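Why Do We Put Things in Baskets?
For young readers, ages 7 to 10
Text: Marlene Pimentel

Look at a table in your home at the end of the day. Maybe there is a cup, a toy, a spoon and an empty snack box. In the morning the table had nothing on it. How did all these things come there?

They came one by one. You drank some juice and left the cup. Your sister played with a toy and then ran outside. Every person left only one small thing, but together they made a big mess.

What is a basket?

A basket is a container that is made by weaving. To weave means to pass one strip over another strip, then under the next one, then over again. When you do this many times, the strips hold each other and they do not fall apart. You do not need glue.

People were making baskets long before they had plastic. They used grass, thin branches, leaves and roots, whatever was growing near the house. In my town, Cendville, there is a basket maker called Marcelino Rocha. He told me that one big basket takes him 12 hours, and that his fingers are tired after it!

Why does a basket have handles?

Try to carry a full box without handles. You must put your arms under it, and you cannot see your feet very well. With two handles, one on each side, your hands have a good place to hold. The weight is shared between your left hand and your right hand.

Some handles are woven from the same material as the basket. Others are made of rope or leather. Leather is strong and it bends, so it does not hurt your fingers so much.

What goes in first?

Put the heavy things at the bottom. A full can is heavy, so it goes in early. A paper box is light and it can be crushed — let it wait until the end.

A cup may lie on its side in a basket, but only when it is empty. Please check this before you put it in. I forgot once, and I had to wash everything, also the basket.

Does everything belong in the basket?

No. A plant in a pot should stay standing, or the soil can fall out. This is true also for an artificial plant, if its pot is filled with soil. Long metal tools, for example a scoop, are better in a drawer or on a hook. Many scoops have a small ring at the end of the handle for hanging.

A game for two players

Put 2 minutes on a kitchen timer. One player names a thing on the table, and the other player says "basket", "shelf" or "trash". If you both agree, move the thing to its place. If you do not agree, each one must give a reason. A rubber duck can be difficult — does it live with the toys, or in the bathroom? In my family we are still discussing it, and for now the duck stays on the table. 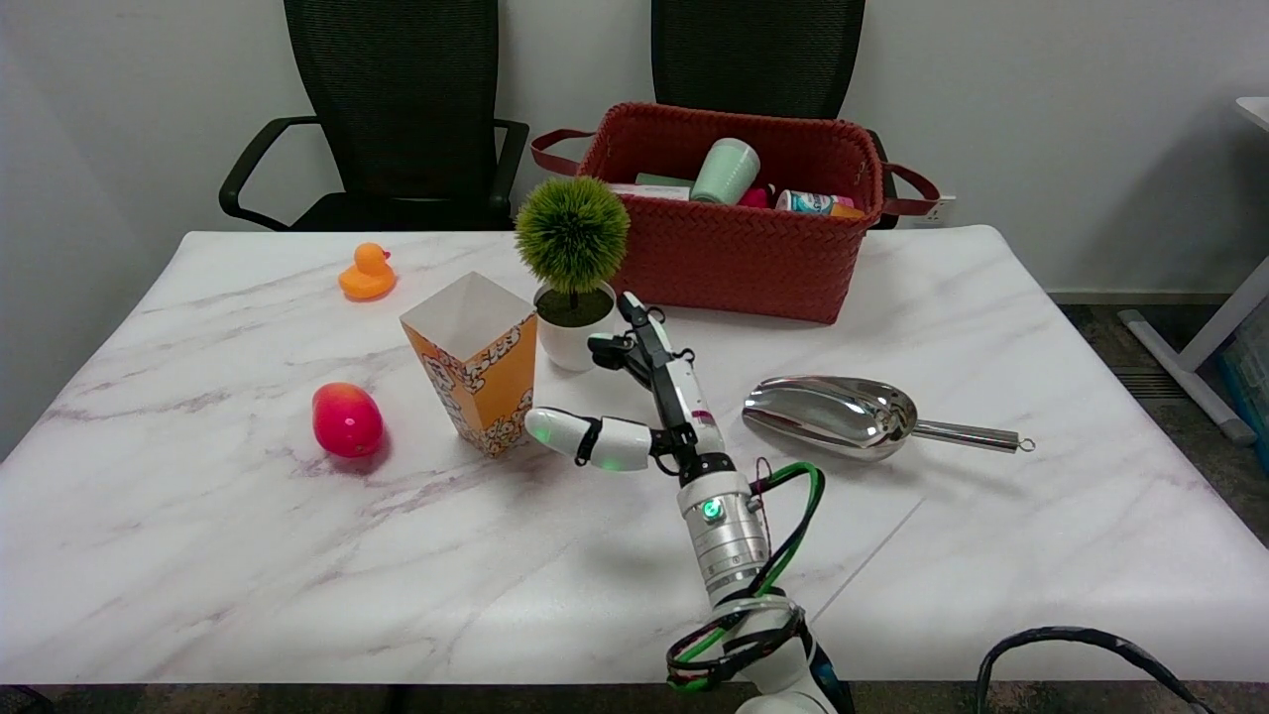
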